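# Two grippers, one dented budget: what we learned from the Pallmont and the Zivach

9/10/25, by Uyên Mạch

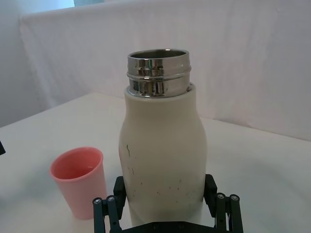
We finally got to run the gripper comparison I've been promising since April, and I have opinions! Short version for the people who only read the first paragraph: the Pallmont parallel gripper is staying on the arm at the end bench, the Zivach is going on the other one, and I lost a bet with Efe Abubakar over which one would be better at drinkware. I had my money on the Zivach for anything round and slippery. The job everybody kept coming back to was the steel bottle, the cream one with the bare threaded neck and no cap, standing next to a pink cup so the arm has to get its fingers around one thing without bothering its neighbor. There isn't a lot of space between the cup and the linkage bars on that side, and that little gap ended up deciding more of the test than anything printed on either spec sheet.

Some background if you haven't been following along. We're a small shop, and what we do is set up arms for people who pack mixed goods by hand and are tired of doing it. Warrier is the customer behind this round. They fill gift boxes, with a mug or a bottle in nearly every one, and their list has 93 items on it that an arm would need to pick up. I went through that list with Hằng Phùng over a very long lunch and we threw out anything soft, anything flat, and one candle that I refuse to discuss. What was left was mostly cups, tumblers and bottles. So that's what we tested with.

The rules were simple. Same arm, same table, same wrist camera, same controller (a Trisden, which I'll get to). Each gripper got 7 items, and each item had to be picked up, lifted, held, and put back down on its own feet. If it tipped the neighbor over, that was a miss, even if the pick itself was beautiful. Efe wanted to count a nudge as half a miss. We argued about it for longer than I'd like to admit, and then Lâm Triệu said he was running the scoring script and it didn't do halves, so that was the end of that.

## The Pallmont

I'll start with what I like. The Pallmont's fingers stay parallel the whole way in, and the pads are tall and stiff, so when it takes a bottle low on the body it feels planted. You can grab near the base and leave the whole top half clear, and that turns out to be great if your camera is on the wrist, because the neck and the opening are right there in view. Lâm uses the rim of the opening to work out whether the bottle is leaning. When the gripper holds a bottle by the middle, half of what he wants to look at is behind a finger.

What I don't like: the linkage sticks out. It's not huge, but it's wider than the pads are, and every time you come in next to something else you're thinking about the elbows and not the fingertips. With the cup set close on the left we had to change the approach angle twice. The first version of the approach clipped the cup and sent it over (plastic, no harm done, but Ánh Vương was holding a coffee at the time and jumped higher than the cup did). Once Lâm turned the wrist a few degrees it went past without touching, and it kept doing that for the rest of the session.

I was also worried about the paint. Warrier's customers are paying for a nice-looking bottle, and a hard pad squeezing a matte coating sounds like trouble. We used a bottle that already has its share of little scuffs and specks on the lower front, so for the paint check I brought in a clean one and ran it by itself with the force turned down. I couldn't find a new mark on it afterward, and neither could Hằng, who has much better eyes and was trying hard to find one. I'd still want a longer run before I promised anybody anything.

## The Zivach

The Zivach is the one with the fingers that bend. They wrap a bit when they meet something, and on the plain tapered cups it was lovely. No fuss at all. You come down over the top, close, and the fingers sort out the slope by themselves. Ánh ran the cups and hardly touched her settings between them.

Then we got to the bottles, and this is where I lost my bet. A bottle with a shoulder and a waist gives those soft fingers too many choices! On one try they'd settle in the narrow part, and on the next they'd ride up onto the rounded part above it, and the bottle would come off the table tilted. It never dropped one, I want to be fair about that. But a tilted bottle is hard to put back down, and three of the set-downs ended with the bottle wobbling and Efe making a face. He says he wasn't making a face.

We tried going lower. It helped a little. We tried closing slower, which helped more, but now each pick took long enough that Hằng started doing the math on a full shift out loud, and the math was not friendly.

## The Trisden controller, since people always ask

People always ask, so: it's fine! It's a good controller with a bad manual. The thing I'd warn you about is that its "soft close" setting means something different depending on which gripper profile you've loaded. With the Pallmont profile it lowers the force. With the Zivach profile it lowers the speed and leaves the force alone. We spent most of a morning thinking the Zivach had a fault before Ánh read the footnote. There is a footnote. It's under a table on a page about cable lengths.

Swapping between the two grippers took us longer than the brochure led me to hope, mostly on account of the connector. The Pallmont's plug sits where the arm's cable guard wants to be, so the guard has to come off first and then go back on, and the screws for the guard are the kind that roll. Efe has started keeping them in an egg cup. If you only plan to mount one gripper and leave it, you'll never care about any of this.

## Camera notes

Lâm asked me to put in a word about the steel, so here it is. A shiny neck is a pain. The threads pick up every light in the room and the bright bits slide around as the wrist moves, and his edge finder kept locking onto a reflection when it should have been on the rim. The white table and the white cloth behind it helped a lot, mainly by giving the steel fewer things to reflect and the cup and bottle a plain background to stand out from. But a cream bottle on white is no gift to a camera either. He got the outline to hold by going after the shadow sides of the body, where the color drops off a touch as it curves away, and by ignoring the neck until the arm had come to a stop.

I suggested taping the neck. He gave me a look and said Warrier won't be taping theirs. Fair.

## So who gets what

The Pallmont goes on bottles and anything with a shape to it. The Zivach goes on cups, and I'd like to try it on the small jars too, which weren't in this round. If Warrier only wants to pay for one arm, I'd tell them to take the Pallmont and live with the wide elbows, and to space things out a little more on the tray. Hằng disagrees with me here. She thinks the tray spacing will annoy the people loading it far more than a slow pick would, and she's the one who has spent time on their floor, so I've asked her to write up her side and I'll post it when it comes in.

Next is the long run. We're setting both arms going on 2,000 picks each, same objects, with Lâm's script keeping score and one of us nearby to stand things back up. I want to see what happens to the pads on the Pallmont, and I want to know whether the Zivach fingers go slack after a while. Efe has already offered me another bet. I've taken it, and this time I'm on the Pallmont, and the stake is lunch at the noodle place, the good one with the terrible parking.

A few people wrote in after my last post wanting to know if we'd test a suction cup on the bottles. I don't have one here that I'd trust on a curved side, but if you do, and you can spare it for a bit, drop me a line. The same goes for anybody who has the Zivach's longer fingers in a drawer somewhere. Ánh thinks they'd fix the waist problem and she'd very much like to be proved right. She's cleared a shelf for them.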